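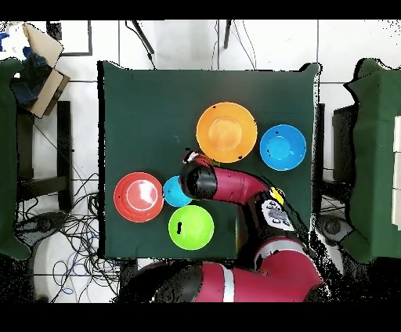 Ticket 436, opened by Lucian Pop. Hi Sketer support, me again! The problem this time is the color tags in the recipe planner, which have stopped matching between my laptop and my phone. I run a little bread and pickles class out of my kitchen and every dough gets its own color in the planner, so that people can find theirs without asking me. The colors come straight from the plastic bowls on the green cloth: orange, red, lime green and two blues, one bright and one light. On the laptop all of those tags look right. On the phone the two blues have merged into one tag called Blue, and everything filed under the light one (the rye, mostly) has landed in with the bright one.

What I'd tried before writing in: logged out and back in on both, restarted the phone, turned sync off and on. No change. I also renamed the light blue tag to "Rye" on the laptop, and the phone then renamed BOTH of them to Rye, so now my focaccia is a rye according to the phone. My class got a good laugh out of that and I got a headache.

Reply from Safta Rusu, Sketer support
Hi Lucian, thanks for the detail. Can you tell me which version is on the phone, how many recipes you have in the planner, and whether you imported any of them from another app?

Lucian, 4:35 in the afternoon
Sure thing! Phone says version 4, laptop says the same. There are 200 recipes in there. And yes, I imported a big batch in September from Kaijage, which is what I used before you folks. I'd forgotten all about that until you asked. The import went fine as far as I could tell, apart from some fractions that came through as question marks, and I fixed those by hand over a couple of evenings.

Safta Rusu
That helps. Kaijage exports store a tag's color family and leave out the shade, so two blues can end up sharing one ID. The laptop keeps its own copy of the shade, and the phone doesn't. Please try this, in order:
Export a backup from the laptop (Settings, Backup, Save to file).
On the laptop, make a new tag with a new name. Don't reuse Rye.
Select the rye recipes and move them to the new tag.
Delete the old light blue tag.
On the phone, go to Settings, Storage, Clear local copy, then sync.

Lucian
OK, did all that. First go didn't work – the phone sat on "Preparing" for ages and then told me I had no recipes at all, which was a fun few minutes. I closed it, plugged it in, and tried again on the other wifi, and everything came down. The new tag is called Dark Loaves and it's separate from the blue one on both devices. Focaccia is a focaccia again.

Two leftovers. The shopping list still groups things under Rye, even though that tag is gone. And my printed cards come out with no color strip whatsoever. I print those on a Dorkel label printer if that matters, and they were fine last month.

Safta Rusu
The shopping list is cached by week and will sort itself out when you start a new one, or you can tap Rebuild at the bottom of the list. For the cards, open the card template and pick the tag strip again. Deleting a tag unlinks it from the template.

Lucian
Rebuild did it! Strip is back on the cards too, though I had to pick it twice before it stuck. You might want to pass that along to whoever looks after templates. Happy for you to close this one. Thanks, Safta – I'm off to reprint the whole stack.

Status: Resolved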